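Right then, glue. I promised after the October post that I'd write up what I've learnt about sticking things to other things, and it has taken me far too long, but I've had such a good time trying everything out that I can't be sorry. Most of this is for small household mends: cup handles, chair rungs, picture frames, the sole of a slipper.

## Before you open the tube

Clean both sides. I know, I know, everyone says it, and I ignored it for years! A wipe with surgical spirit on china, glass or metal gets rid of the greasy film that fingers leave. For wood, skip the spirit and scrape off every bit of old glue with a blunt knife. Fresh wood glue needs to soak into bare wood and it simply can't get through the old crust.

Then do a dry run. Put the pieces together with no glue at all and see how you are going to hold them. If you need three hands, find that out now, while nothing is dripping. I broke a lovely brown teapot lid into five bits and the dry run showed me that one piece had to go in second or it wouldn't go in at all.

## Which glue for what

- **Wood to wood, indoors:** ordinary white PVA. Cheap, kind to skin, wipes off with a damp cloth.
- **Wood outdoors:** the waterproof sort of wood glue. My bird table has had two winters on it.
- **China for show:** two-part epoxy, the slow kind. The five-minute stuff sets before I've found my glasses.
- **Shoes and rubber:** contact adhesive. Spread it on both faces, wait until it's tacky, then press hard. You get one go at lining it up.
- **Foam:** check the label! Some solvent glues eat polystyrene and leave you with a hole and a smell.

Don't use mended china for hot drinks or food. Keep pens in it, or a small cactus.

## Clamping without clamps

This is my favourite part. You can hold nearly anything with what's already in the kitchen drawer. Masking tape pulled tight across a crack is wonderful on plates (stretch it a little as you go and it tugs the join closed). Strips of old bicycle inner tube wound round a chair leg give a really strong, even squeeze. Clothes pegs do for thin edges, and if you take a peg apart and put the wooden halves back to back, the flat ends press far better than the usual ones. A bowl of dry rice or sand will hold a cup at any silly angle you like, so that the handle sits on top and gravity does the work.

Go easy on the pressure. Squeeze too hard and you push all the glue out of the join, and what's left is too thin to hold. A neat row of tiny beads along the edge is what you're after. Leave those beads on wood until they turn rubbery and they'll lift off with a chisel in one long, very pleasing curl.

I like to work on something pale, too. Drips show up, chips of china show up, and a dropped screw can't hide. 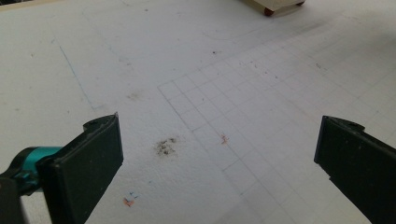
Sebastião Lopes wrote in to say I'm far too patient about the beads. He wipes his off straight away with a wet rag and has done for 17 years, and he says the only trouble he ever gets is a faint pale patch when the wood is stained afterwards. Fair enough! If you're painting, wipe away. If you're staining or oiling, I'd still wait for the rubbery stage.

He also asked about glue that has got onto a wool jumper. For PVA, soak the patch in cool water as soon as you can and work it loose gently with your fingers. For superglue, let it harden completely and then crumble it with your nails. Please don't pour remover on it before you've tried a bit on an inside seam.

## Keeping glue alive

Stand bottles upside down in an old mug so the glue is always at the nozzle. Rub a smear of petroleum jelly on the thread of the cap and it will come off next time without pliers. Superglue keeps best somewhere cool and dry, in a jam jar with one of those little packets that come in shoe boxes. Don't let PVA freeze in the shed, as it goes lumpy and never recovers.

Write the date you opened it on the bottle. Mine says 11 November 2020 on the new wood glue, and there's already a thumbprint over it.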